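Jomar Fajardo
Okay, thread time. I have been baking sourdough rye for 2 years and this month I finally got a loaf I'd serve to my grandmother. Everything I changed is in here, get a snack.

First thing: the starter. Mine is called Villanueva, after the street I lived on when I mixed it up. I used to feed it white flour only, because that's what was in the cupboard. Switched to whole rye in October and wow, the smell! Green apples and a little bit of beer.

Rye dough is not wheat dough and I wish I'd believed that sooner. You don't knead it. You stir it like thick oatmeal with a wet spoon and then you leave it alone. All my early bricks came from me wrestling with it.

The flour I'm using comes from Skulell, a tiny mill two towns over. Coarse, gray, kind of speckly. They sell it in paper sacks with the top folded down and a bit of string, and I drive there with the windows open because the whole place smells like toast.

Caraway: yes. Lots. I crush half of it and leave the rest whole. My sister picks the seeds out and I love her anyway.

Water should be warm, like a bath you'd actually stay in. Cold water made my dough sulk until dinner.

Let it rise until you see little pinholes on top. Forget the clock, look at the pinholes!! On a chilly day mine takes 6 hours and in summer it's way faster.

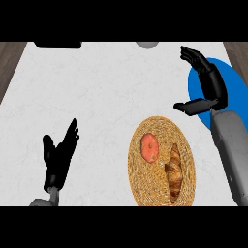 Shaping is the part I used to dread, and now it's my favorite. Rye sticks to everything, so wet your hands and wet the counter too, no flour. A smooth top like that white marble-look one with the faint gray veins is lovely for this, the dough scraper just glides. Mine at home is old butcher block and I'm forever digging paste out of the grooves with a toothpick.

Bake it hot for the first 15 minutes, then turn it down and give it another 45. I throw a splash of water in a hot tray at the start for steam. Stand back when you do this, I have lost some eyebrow.

And then the hardest bit. You wait. A whole day, wrapped in a towel! Cut it early and the middle is glue. I set mine on top of the fridge so I can't see it.

Best topping so far: cold butter, radish, too much salt. Second best is the plum jam from the Lultside market, if the lady with the green awning still has any.

Next up I'm trying one with molasses and leftover coffee. If you've got a recipe for that, please send it, I have half a sack of flour to get through.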